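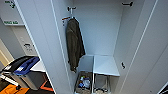

4. Preparing the Vudex sign-in tablet for a ski trail shift
The tablet must be ready before the first volunteers arrive at the Drornstead trailhead. Give yourself 16 minutes for all the steps, more if it is your first time. Please keep both hands free during the set-up. Your coat can go in a locker, on a hook of the left wall, as with the green jacket, and small things can stay in the bin under the shelf. Then start with step 1.

1. Press the power button until the start page is shown.
2. Choose "Trail shift" and type the name of the trail, for example Dunton.
3. Load the volunteer list. The tablet can keep up to 1000 names.
4. Set the maximum for the shift. The usual value is 50 persons.
5. Check that the battery is at 55 percent or higher. If it is lower, connect the charger first.

Note: The list is not refreshed by itself. Press "Update" again when somebody signs up late.

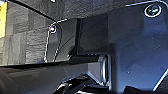
Fig. 2. Round screw with cross-shaped recess.

6. Let each volunteer touch his or her name and confirm the hours. Part of a shift is also accepted – only the start and the end must be entered.
7. At the end press "Close shift" and wait for the green line.

Caution: Do not switch off the tablet before the green line appears. The hours of this shift can be lost. 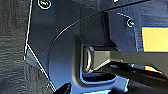
Florence Lévesque asked if two trails can be open on the same tablet. It is not possible in this version. Close the first shift, then repeat from step 2.

For lost hours, write to Girish Pathak and give the trail name and the date of the shift.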